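Kitchenware Sorter and Packer – Part Time
Rarkley, Eltia Street warehouse

Gál sells everyday kitchenware to homes, cafes and summer camps. We are hiring a part-time sorter and packer for our warehouse in Rarkley, starting in December.

About the job

You will work with bowls, cups and plates that come back from rental orders or arrive mixed from our suppliers. Most of your shift is spent at a table, sorting pieces by color and size, checking them for chips and cracks, and packing them into sets. The Mondotia line is the biggest part of the work. It has 76 pieces in the full set, and customers can order any mix of colors.

Shifts are 20 hours a week, mornings only, 7:00 to 11:00. A normal shift covers 300 bowls. You will be on your feet for most of it, on a concrete floor, so wear closed shoes with a good sole.

What you will do

1. Unload returned crates and set aside anything damaged.
2. Wipe down the table at the start and end of the shift.
3. Sort bowls by color before stacking. Pink, lime green and teal are kept apart, even when the sizes match.
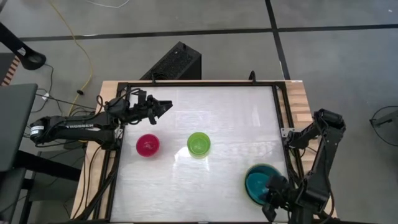 4. Stack each color in its own crate, no higher than the rim.
5. Fill out the packing slip and tape it to the lid.

What we ask for

You need to be able to lift 40 pounds, tell colors apart reliably, and read a packing list in English. Warehouse experience helps but is not required – we train new people during their first two weeks.

What we offer

Paid training, a locker, free parking behind the building and a staff discount on everything in the catalog, currently 1,622 items. Extra hours are available before the holidays for anyone who wants them.

How to apply

Send a short note with your work history and the date you can start, or stop by the Rarkley front desk between 8:00 and 3:00 and fill out a form. Please say if you have worked with glass or ceramics before. We reply to all applicants, and interviews are held at the warehouse.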